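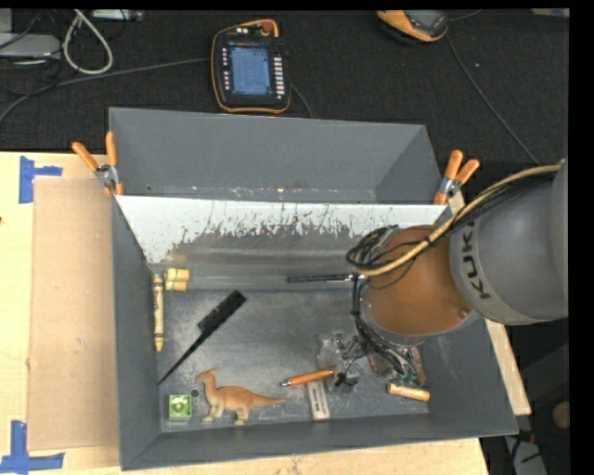

Issue 159, page 4

Lakeside pitches open at Bridora

Campers, get your tents out! Bridora Campground, a short drive from Mesville, opens 12 new lakeside pitches in June, and they're lovely: flat grass, morning sun and a path straight down to the water. Each one has a fire ring and its own picnic table. "We've wanted to open up this side of the lake for years," says manager Bình Tạ, who can't wait to meet the first guests. The shower block has been redone too (hot water all day!), and the Parnora trail starts right behind it. Dogs are welcome on a leash. Check-in begins at 2 p.m.

12 shares | 4 comments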